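3. Sites and Methods

3.1 Study sites

The work was carried out in two reading rooms, one in Toledo and one in Starkbridge. Both hold local newspapers, parish maps and bound ledgers that are sensitive to light, and both have tall windows that could not be replaced under preservation rules. The Toledo room faces south and gets direct sun for much of the day. The Starkbridge room faces east and is shaded after noon by a brick warehouse across the street.

Before the study, each room relied on roller blinds that staff raised and lowered by hand. Opening logs kept at the desks show that the blinds were often left up through the lunch hour, when fewer people were on duty. We replaced them with full-length curtains in a heavy dark cloth supplied by Draton. The same cloth was used at both sites so that any difference between the rooms could be put down to the windows and the way the rooms were used.

3.2 Curtain fabric

Two things were asked of the cloth. It had to block most daylight when drawn, and it had to hang in soft folds without a stiff plastic backing, which in earlier installations had cracked along the fold lines and shed flakes onto the floor. A tighter weave blocks more light but is heavier and puts more strain on the track. We settled on a medium weight after hanging trial lengths in the Toledo room for most of May.

Light leakage at the borders turned out to matter more than light passing through the cloth itself. A drawn curtain can look fully dark from the reading tables and still let in a thin line of daylight along its side or top, and documents left near the wall are exposed to that line day after day.
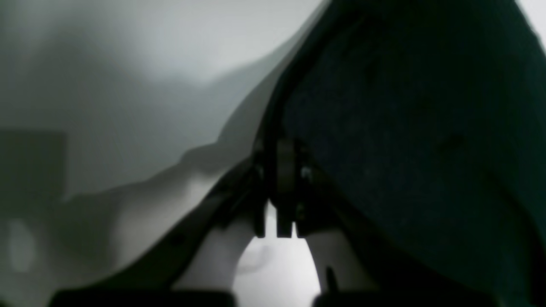 Figure 2. Dark woven fabric at close range, with a narrow strip of pale gray light past its edge.

For this reason we treated border leakage as a separate quantity. Readings were taken with the curtains fully drawn, first at the middle of the cloth and then at the side, top and bottom borders. The lamps in the room were switched off for each set of readings and visitors were asked to wait in the hall. Readings were not taken on days of heavy cloud, when the values at all positions were too low to compare.

3.3 Light logging

Each room was fitted with five Kiseseo light loggers placed at table height. One stood beside the window wall, one by the door and the rest along the center tables. The loggers recorded continuously during opening hours and were read out at the end of each week. One unit in Starkbridge was knocked behind a radiator and its readings for that week were dropped.

Staff were told to keep the curtains drawn whenever direct sun reached the tables and were otherwise free to open them. We did not set a fixed schedule. A fixed schedule would have made the two rooms easier to compare, but both libraries said they could not keep to one during school visits.

3.4 Reader survey

Paper forms were left at the issue desk in each room. Readers were asked whether the light was enough to read small print, whether they had moved seats because of glare, and whether the room felt closed in. Some 80 forms were returned, most of them from Toledo. Forms with only the first question filled in were kept for that question and left out of the others. Comments written in the margins were copied out and sorted by topic, and are discussed with the logger results in Section 4.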